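Why I Stopped Caring About Phone Launch Day

Mar 27, 2019

My phone is three years old and I like it. I'm putting that up front so you know what kind of person is talking. It has a scratch across the back from a gravel parking lot, the speaker sounds like a bee in a jar, and it does everything I ask of it before lunch. After lunch it needs a charger. We've come to terms.

So when the Zirnel launch came around last week and my inbox filled up with countdown clocks, I tried to get excited. I really did! I made popcorn. I watched a man in a very nice sweater walk back and forth for an hour and a half telling me that the screen now goes a little closer to the edge than it did last year. People clapped for the edge. I sat there on my couch looking at the edge of my own phone, wondering if I had been suffering all this time without knowing it.

My gripe is pretty simple. Phones got good, and the folks who sell them still have to get up on a stage every year and act as if the last one was a brick. Back when a new model meant you could suddenly take a picture at night, or get directions without printing them out, okay, fine, clap away. I stood in line for one of those myself (June, no shade, no hat, terrible sunburn). But the jump from last year's Zirnel to this year's is a slightly better zoom and a new shade of green. It's a nice green. I'd wear it as a jacket.

And the price went up again. My local shop, a Desjardins over by the post office, wants 485 dollars for the base model with no contract, and that's supposed to be the sensible one in the family. I remember when the sensible one was cheap enough that you could drop it in a lake and only be mad for a weekend.

I said all this to my friend Noreen Noonan, who buys a new phone every single year and is not sorry. She thinks I'm a crank. Her argument is that she uses the thing more than she uses her car, her stove and her shoes, so why wouldn't she want the nicest one going? I didn't have a great comeback. She trades the old one in while it's still worth something, and by her math she's out less than I think she is. I've seen the math. It's on the back of a receipt, and some of it even adds up.

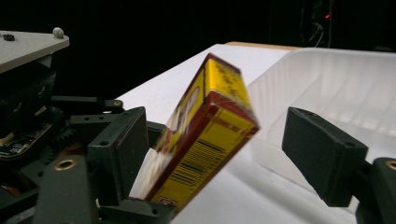
A yellow box with red edges, on the move.

Still, I think Noreen is giving the store too much credit. The trade-in number you see in the big letters is for a phone that has lived in a drawer wrapped in a sock. Mine, with its gravel scratch, was quoted at 41 dollars. That's dinner for two if neither of you gets dessert. And you only get that as store credit, which you then spend on a case, a screen protector and the little adapter for the headphones you already own. Don't get me started on the adapter.

Okay, I'll start on the adapter. I have lost 6 of them – sorry, six, my old English teacher may be reading. Six adapters in three years. Each one is the size of a noodle and does the job of a hole. I'd have happily taken a phone a hair thicker with the hole still in it, and every person I've complained to at a bus stop has said the same thing, although I admit they may have been trying to get me to stop talking.

What would get me to stand in line again? A battery, for one. Give me a phone that goes from Friday breakfast to Sunday supper and I'll clap for it in my own living room. Trostberg, the one brand in this crowd that still makes a chunky model, gets close. I borrowed one for a weekend and it lasted 31 hours with me fiddling with it constantly, maps and music and all. It's heavy, and in a shirt pocket it pulls your collar down on one side so you look like you slept in a chair. I didn't mind a bit. The camera is so-so, the menus are ugly, and I was sad to give it back.

The second thing I want is updates. A phone that works fine shouldn't turn into a pumpkin on some date picked by a company. I had a Prernis before this one, a lovely little thing with a screen you could reach across with one thumb, and what killed it wasn't a drop or a spill. The software updates dried up, then my bank's app wouldn't open on it, then the transit app went. The hardware was in great shape the whole time. It's in my kitchen now, being a timer. It's a very good timer.

And the third thing is a small phone. I know, I know, they say small phones don't sell. Well, they put the worst camera and the weakest battery in the small one, charge nearly the same for it, hide it at the far end of the counter, and then hold up the sales numbers as proof. If a diner only served burnt toast I'd stop ordering toast too.

To be fair to the sweater man, there was one part of the Zirnel show I liked. They spent a few minutes on a setting that makes all the text bigger and moves the buttons down where your thumb can get at them. No music, no slow-motion shots of metal being poured. A woman came out and showed it, said who it was for, and left. My mother would use that every day. I would too, if I'm telling the truth about my eyes. It got the shortest slot of the night and hardly any of the write-ups I read the next morning even brought it up, because they were all busy ranking the greens.

Maybe that's what bugs me most. The reviews come out the same week as the phone, from people who've had it for a few days, and a phone is a thing you live with for years. I'd love to read a review written at month twenty. Tell me if the charging port got loose. Tell me whether the fancy unlock still works when your hands are cold, and if the green wore off at the corners. I'd read that with my coffee and I'd probably even click on the ads.

Noreen picks up her new one on Saturday. I've asked if I can try the big-text setting, and she says I can have ten minutes with it as long as I wash my hands first.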